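Working From a Desk: Week 4 handout
Cables, boxes and the surface you work on
Tutor: Kenza Erraji

Please read before the practical. You'll need your desk notes from last week and a pencil.

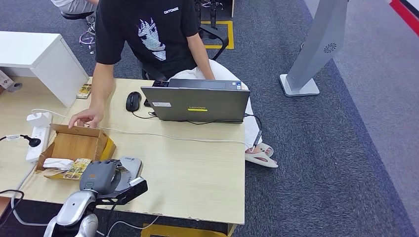 A desk fills up in the order things need electricity. The laptop goes down first, its charger follows, then the power strip comes up off the floor for one afternoon in August and is still there at Easter. I've marked nearly 100 desk plans for this unit, and most of them lovingly draw the laptop and leave out every cable.

Terms we'll use

Live surface: the part of the desk your hands and eyes use while you work.
Parking: anything resting on the live surface that you aren't using. Open cardboard boxes are the classic case.
Crossing: a cable that travels over the desktop to get somewhere else. A white cable on pale wood still counts, however well it hides.
Drop: the point where a cable goes over the edge. Note which edge, and whether a foot or a chair can reach it.

Power strips

On the desk, a strip is easy to reach and easy to spill tea on. Under the desk, you'll be on your hands and knees with a torch. The Stisen reading favours a shelf fixed beneath the desktop, Fahmy prefers the back edge, and the two of them argue about it for 16 pages. Skim those. Whichever you choose, adapters take up more room than the drawings admit, so allow for them.

The box problem

A shallow box is useful for sorting and hopeless as storage - you can see everything in it, so you never deal with any of it. Empty it, flatten it and put it in the recycling. If you catch yourself folding the flaps neatly and calling it an organiser, reread the Bokum chapter.

For the practical

Draw your own desk from above, to scale, cables included. Mark each crossing and each drop. Then move one thing only, draw it again, and write 500 words on what got better and what got worse. "It looks tidier" is worth no marks, though I do sympathise.

Due 8th March, on paper, in the tray outside my office. The tray is the one under the other papers.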